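Can a public library card get me into Arkeo from home?

I'm researching a small pottery firm that traded as Golob, and most of what was written about it appeared in trade papers that are now in the Arkeo newspaper and periodical database. My county library lists Arkeo on its website. When I click through from the reading room it opens fine, but from home I get a page asking for an institutional login. My card number and PIN don't work there. I've tried two browsers. Does anybody know if this is a setting or a rule?

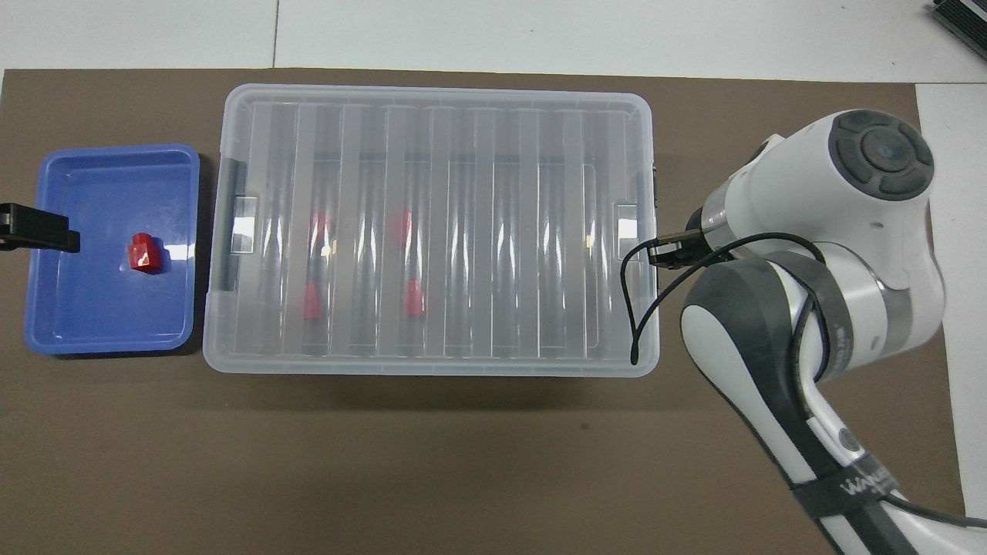 Kiran Agarwal
It's most likely a rule. Libraries buy Arkeo in one of two ways, on-site only or on-site plus remote, and remote costs more. Look at the A to Z list of databases on your library's site. If there's a little house icon or the words "in library use only" next to the title, that settles it.

If it says remote access is included, then you're probably starting from the wrong place. Don't go to Arkeo directly and don't use a bookmark you saved in the reading room. Start at the library's own list, click the title there, and you should get a screen asking for your card number before you reach the database. The page asking for an institutional login is the front door for universities, and a public library card will never work on it.

A few other things to check:

- Your card hasn't expired. Mine lapsed in November and the error message said nothing about it.
- You're typing the full card number with no spaces, including the leading zeros.
- Your home address is inside the library's service area. Some contracts leave out people with non-resident cards.

If it's on-site only, you can still do a lot in one visit. Search the whole run, mark what you want, and use the email option to send yourself the PDFs. I sent home 291 pages that way over one afternoon. The export limit is per batch, so do it in smaller lots and give each one a name you'll recognize later.

14 people found this helpful

Gruneo
Same problem here, I just gave up and went in on my lunch hour. Try asking for a guest login, they gave me one once.

1 person found this helpful

Jenance
I agree with most of what Kiran wrote, but check which Arkeo collection you need before you put time into this. It's sold in parts. My library has Part 1 and not Part 2, and the search screen shows hits from both. You only find out when you click and get a citation with no page image. My first search on a brickworks brought up 2,468 results, and once I ticked "full text available to me" it went down to 929.

For the ones you can't open, fill in an interlibrary loan form. Put the title, volume, issue and page numbers on it and ask for a scan of the article. Mine have come by email and I haven't been charged, though I've heard some places charge a copying fee. If you don't have the page numbers, the citation screen has them under "Source details," which is collapsed by default.

Also search for the name spelled wrong. The text behind those page images is machine-read, and old type is hard on it. For Golob I would try Golab, Colob and Go1ob with the number one. You can use a question mark in place of a single letter, but it won't take one as the first letter of a word.

9 people found this helpful
3 comments
Share (2)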